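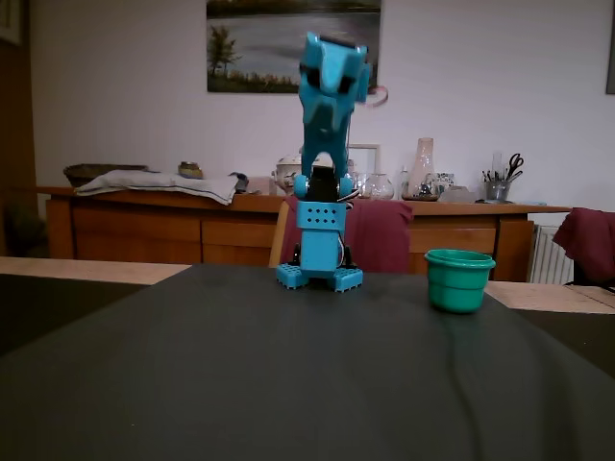
Dining room, table and sideboard, from the door side

From: Bastien Le Goff
To: house-clearing list
Date: Jun 2, 2020
Subject: Re: Re: sideboard + the painting, who wants what

Quick one, on my way out. Answers under yours.

> Is the sideboard still going? And is it the long one or the small
> one from the hall? Also would the landscape over it be sold
> separately, my sister likes it. We could come with the van but
> only if it fits, we have 7 feet of wall and no more.
> – Urnik

Yes still going. The long one, orangey brown wood, drawers at the left. Hall one went in October. Haven't measured the long one yet, will do tonite with the tape and send you both width and depth. Don't book the van till you hear from me.

Painting – frame and all, can go separately. Your sister gets first say, then Roussel who asked after her. Need a yes or no in 5 days.

Dark tablecloth is NOT in the sale, my aunt wants it back. It needs an iron, creases in it, whoever has one going spare please shout. Green plastic cup can go in the kitchen box with the other odds and ends, 20 for the whole box, take it all or leave it.

Table itself, under the cloth, is a lighter beige. Staying put for now, undecided. Same with the chair.

Anyone coming to look: ring 647 on the keypad, second floor. Evenings are best, not before seven. Bring blankets and rope, I have niether.

Bastien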